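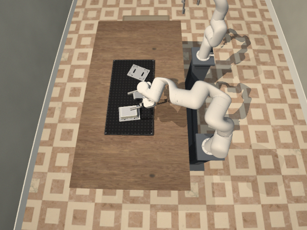

Marlene Honorato
September 12, 2021

1/ Tomorrow it is one year that I bake all the bread for our house. I learned from books in English, which is my third language, so I want to write down what I understood, in simple words. Maybe it helps another beginner.

2/ My first mistake was the flour. In the recipe it was written "bread flour" and I bought what was cheapest. The dough was like soup. Now I read the protein number on the side of the bag before I look at the price.

3/ I buy from a small mill called Hegde. Their strong white flour takes more water than the supermarket one. When I opened the first bag I had to add two more spoons of water to my usual dough. So please do not trust my numbers too much, your flour is different from mine.

4/ My everyday loaf: 500 grams of flour, 10 grams of salt, 340 grams of water, 100 grams of sourdough starter. No sugar, no oil. My husband asks for seeds and sometimes he gets them.

5/ I mix flour and water first and leave it for one hour. Only then comes the starter, and the salt goes in last. In the beginning I skipped this rest, I thought it was only for professionals. The dough is much softer to work with after it.

6/ Kneading. I do not knead anymore. I fold the dough in the bowl four times, with half an hour between the folds. My wrists are very thankful.

7/ About the word "proof". For a long time I did not understand it. I thought I must prove something to the bread. It means only the last rising, after you shape the loaf. "Bulk" is the rising before the shaping. If somebody had explained me these two words, I would have saved a whole month.

8/ The kitchen temperature changes everything. In summer my bulk is ready in four hours. Last November it needed almost nine, and I was standing there at midnight with a bowl and a very bad mood. Look at the dough, please, and do not look so much at the clock.

9/ How I know it is ready: it has bubbles at the side of the bowl, the top is a little round, and when I shake the bowl it moves like pudding. If it is flat and sticky and smells like vinegar, I waited too long. Then I bake it in a tin and we eat it as toast.

10/ Shaping was the hardest for me. Meenakshi Thevar from my evening course in Vondunholm showed it to me over a video call, with a kitchen towel in place of the dough. Fold the sides in, roll it toward you, then pull it over the table so the skin becomes tight. Use little flour! With too much flour it only slides.

11/ I bake in an old iron pot with the lid on. The oven must be as hot as it can go, and the pot stays inside for 45 minutes before the bread comes. 25 minutes with lid, 20 minutes without. Use thick gloves. I have a scar on my left arm from the one time I used a towel.

12/ Then the waiting. I know it smells wonderful. But if you cut it hot, the inside is like glue. I wait two hours. My daughter says this is the cruelest rule in our house.

13/ My starter lives in the fridge and I feed it once a week with the same weight of flour and water. I forgot it for three weeks in spring. There was dark liquid on the top and I was sure I killed it. I poured the liquid away, fed it two days in a row and it came back.

14/ Some people asked about a scale. Yes, please buy one. Cups made me crazy, because my cup and the cup of the author are not the same cup. A simple scale is enough, you do not need an expensive one.

15/ Next I want to learn rye. I tried it two times and both loaves were so heavy that we gave them to my neighbor's chickens. If you have a rye recipe that forgives beginners, please send it to me. Grams only, please :)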